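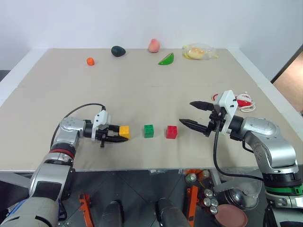 *Table at the Clanelholm base*

# Strand: progress report to the grant panel

22 September 2023

This report covers the period since our last one, which went in before the summer season. It follows the headings in the grant letter. The claim form and receipts are in a separate folder.

## Where things stand

The main path between Skiltonbridge and the Clanelholm slipway is open along its full length. The inland diversion was taken down in July and the signs have gone back to the council depot. The raised section over the saltmarsh is finished apart from the handrail at the Skiltonbridge end. Fencing on the dunes is complete. Planting is behind, for reasons given below.

We expect to spend the full grant. We are not asking for more money, but we would like to move a small sum between headings.

## Path and boardwalk

The old boardwalk was in worse condition than the survey suggested. The boards were mostly sound, but a good many of the posts underneath had rotted at the mud line and could be rocked by hand. We had planned to keep them and replace only the decking. In the end 13 posts were replaced, and the rest were braced. The work had to be fitted around the tides, so some shifts started very early and others were short.

The new decking has a grit strip set into each board. Walkers have told us it is much better underfoot than the old chicken wire, which had lifted at the corners and caught on boots and dogs' claws. One regular visitor with a wheeled walking frame finds the strips a little rough. We tried the frame ourselves on the flat part and agree that it rattles. We don't plan to change the strips, but we will look at a smoother finish for the turning area by the hide when that is next resurfaced.

There are 2 passing places on the boardwalk now where before there were none. Both are on the landward side. The second was added after the drawings were agreed and the landowner's agent gave consent in writing. A copy is in the folder.

The handrail is waiting on brackets. The first delivery was the wrong size and went back. The rail lengths are cut and stored under cover at Clanelholm. Until the rail is up, a rope line marks the edge and there is a notice at the gate.

## Dune fencing and matting

Chestnut paling has been put up along the front of the dunes, with gaps left at the three places people already use to reach the beach. An earlier fence on the same line had no gaps and was flattened within a season, so we followed the trodden ways this time. It seems to be working. The grass on the far side of the fence has begun to close over two of the smaller bare patches.

Coir matting from Kitex was laid on the steep face north of the slipway. It is held with wooden pegs. After the first strong westerly a section came up at the lower edge and was pegged again with the pegs closer together. It has stayed down since. The matting was cheaper than the figure in our budget because we bought ends of rolls, and this accounts for most of the underspend under that heading.

## Planting

We had hoped to have marram planted on all the matted ground by now. The dry weather in early summer made that a poor idea and we held the plants back. A test strip put in beforehand struggled and had to be watered from cans, which took far too much time. The remaining plants are in the beds behind the base and look healthy. They will go in once the ground is properly damp, and the area planted will be the same as in the original plan.

Sea holly was also on the list. The nursery could not supply plants of local stock and offered some from elsewhere. We said no. If local seed can be collected with permission, we will try growing our own, but this should not be counted as part of the grant work.

## Beach cleaning and the strandline

We carried out 6 beach cleans in the period. The bulk of what came off was rope, netting and plastic bottles, with a large amount of short blue twine after the spring gales. The council collected from the slipway each time, though on one occasion the bags stood for several days and gulls opened them. We now use the lidded skip by the boat park.

Seaweed is left where it lies. We still get complaints about the smell, mainly from the car park end, and have put up a short notice explaining that it feeds the birds and helps build the foot of the dunes. Complaints have dropped a little. That may be down to the notice or to cooler weather.

## The base at Clanelholm

The base has been useful for storing tools, meeting in bad weather and laying out maps. The roof no longer leaks over the store. The electric heater was replaced under the small repairs heading. The lock on the outer door is stiff and will need attention before winter, and the water supply is still a standpipe in the yard.

The lease runs to the end of the grant period. We have asked the landlord about an extension and have been told it is likely, but nothing has been signed.

## Money

Spending on timber is over budget because of the posts. Spending on matting is under. Planting is well under for now but will catch up. We would like to move the matting underspend across to timber, which would bring both headings close to balance. No other changes are requested.

The tool insurance went up at renewal. We have met the difference from our own funds.

## Problems and risks

- The bank beside the Skiltonbridge gate has slipped a little at the top. It is clear of the path, and we have put in marker canes so that any further movement will show.
- Dogs off the lead are disturbing birds on the marsh. The new signs at the gates have had little effect.
- Late delivery of the handrail brackets could push the work into the worst of the weather.
- If the autumn is also dry, planting may slip again.

## Next period

The handrail comes first, then planting on the matted face. We also intend to clear the ditch by the lower stile, where water backs up on to the path after rain, and to replace the stile with a gate if the landowner agrees. The fixed-point photographs of the dunes will be taken again from the same 6 posts and sent with the next report.

We would welcome a visit from the panel. Low water in daylight is best for seeing the boardwalk posts, and the tide times are pinned up inside the base door. Please let us have your answer on the transfer between headings before the next claim is due, as the timber invoice has to be coded by then.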